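Pleltivcombe Phone and Gadget Club
Minutes of the November meeting, upstairs at the Cemdale Rooms

Present: Marisol Pennington (chair), Gerrit Vandenberghe, Marloes De Bruijn, Teun Van den Broek, Kobe Van Rooij (minutes), and the usual back row, who prefer not to be listed.
Apologies: none received, though several were owed.

1. Opening and last minutes
The chair opened at 7.35 pm, the projector having asked for an update at 7.30. The minutes of the last meeting were approved once the word "tantrum" in item 4 had been changed to "remarks". Gerrit asked for it to be noted that he still regards them as remarks. Noted.

2. Matters arising
The drawer of old chargers has been sorted. Teun reported that everything with a plug now lives in one box and everything without a plug lives in another, and that he does not wish to be asked about the third box. Marloes asked whether the third box was where her tablet cable had gone. Teun repeated his statement.

The club's wifi password has been changed and written on the whiteboard. The whiteboard has since been wiped. Kobe to find out what it is.

3. The Turkitz phone
Most of the evening went on this, as the chair had predicted and tried to prevent.

Gerrit had seen a leaked picture of the new Turkitz handset and passed round a print of it. The picture shows the back of a phone. Gerrit believes it shows a good deal more than that, and spoke for some while about the camera bump, the position of the flash and the absence of a logo, which he takes as proof that it is an early sample. Marloes took it as proof that it is somebody else's phone. There was a discussion.

The claims going about, as Gerrit gave them: a battery that lasts two days, a price of 300 pounds, a flat screen, and the return of the headphone socket. The last of these got a small cheer from the back row. Teun pointed out that the headphone socket has been promised in every Turkitz rumour he can remember, and that he has bought two pairs of headphones on the strength of it.

Marisol asked if anyone had a release date. Gerrit said "soon". Asked if this was the same "soon" as in spring, he said it was nearer now, which was accepted as a matter of arithmetic.

Marloes proposed that the club stop treating renders as news until one of us has held the thing. Gerrit proposed that it carry on exactly as before. The vote was tied, the back row abstaining in favour of biscuits, and the chair cast her vote for Marloes's proposal with a heavy heart and visible relief. Rumours will in future be limited to 10 minutes per meeting, timed on a phone that has been released.

4. Battery trial
Kobe reported on the trial of members' own handsets. The aim was to charge each phone to full in the morning, use it as normal and write down what was left at bedtime. Five members took part. One lost the sheet, one wrote "fine" every day, and one (Gerrit) gave readings to a decimal place that his phone does not show.

The two usable sheets suggest that phones last longer when their owners are at work. Marloes asked whether we needed a trial to learn this. Kobe said the trial would run again next month with a better sheet. Teun asked for a column marked "fine".

5. Repair evening
Teun has spoken to Van Dijk, the repair shop opposite the station, who will come and show us how to change a battery and a charging port. They will bring their own tools and have asked, politely but twice, that members do not bring theirs. This follows the spring session and the business with the hairdryer.

Members should bring a phone they can bear to lose. Back up everything beforehand. Marisol will send round instructions for backing up, and Kobe will send round the same instructions in larger type.

Gerrit asked if he could bring his old Turkitz, the one that switches itself on at night. Teun said Van Dijk had already heard about that one and would be bringing a second person.

6. Money
The club has 235 pounds. The chair read the figure out twice as it was better than expected. The projector bulb will need replacing before long, and the kettle is no longer to be trusted. Marloes moved that the kettle come first. Carried without a word spoken against it, the only item of the evening of which this can be said.
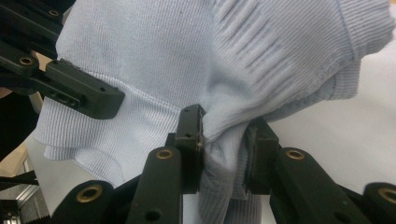

A suggestion from the back row that the rest go towards a club Turkitz, when it comes out, was ruled out of order under the new arrangements in item 3. Gerrit asked whether it would be in order once the phone was released. The chair said that she looked forward to being asked.

7. The website
The news page still carries last year's prediction that folding phones would be finished by Easter. Gerrit, who wrote it, would like it left up as a matter of record. Marloes, who has a folding phone, would also like it left up. Agreed.

The contact form works again. It had been sending all messages to an address belonging to a former secretary, who has been answering them, on the whole quite well. Kobe to thank her and ask for the login.

8. Any other business
Marloes asked that phones be put on silent during meetings of the phone club. There was some feeling that this went against the spirit of the thing. Put to the vote and carried, interrupted once by Teun's daughter ringing to ask what time he would be home.

Marisol reminded everyone that the room must be cleared by 9.30, as the upstairs lights go off whether or not we are under them.

Actions
Kobe: wifi password; new battery sheet; former secretary.
Teun: confirm the evening with Van Dijk; third box, at his own pace.
Marisol: backing-up instructions.
Marloes: kettle.
Gerrit: none, by agreement.

The meeting closed at 9.25 pm. Next meeting same room, tea subject to kettle.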